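Gristwood Board Oil: Questions We Get Asked

Do I need a special oil for a maple board?
Probably less than the label wants you to think. Plain food-grade mineral oil does the job. Most "board creams" are the same oil with some beeswax stirred in and a higher price. We sell one too, and we'd still tell you to try the cheap bottle first.

Can I use olive oil?
We wouldn't. Cooking oils can go rancid in the wood, and the smell is hard to get out.

How often should I oil it?
Ignore anyone who gives you a strict schedule. Sprinkle a little water on the board. If it soaks in fast, oil it. In our Pillham shop that works out to roughly 8 times a year.

Is wood less clean than plastic?
People argue about this one endlessly, usually with something to sell. Wash either kind with hot soapy water, dry it on edge, and keep raw meat on its own board.

Does end grain really save my knives?
Maybe a bit. Heloísa Siqueira, who runs our sharpening bench, says she can't tell from a customer's knife which board it has been used on.

Are streaks and small knots a defect?
Some sellers charge extra for "clear" maple. A tight knot or a dark streak is just how the tree grew, and we see no reason to pay more to avoid it.

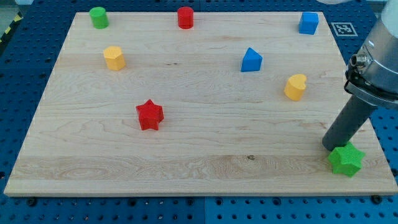 Can a warped board be fixed?
Sometimes. Lay it hump side up on a damp towel overnight and add some weight. If it's still rocking after 3 tries, take it to someone with a planer.

Do you ship to Vurnthorpe?
Yes, on orders over $75. Below that, pick up at the shop.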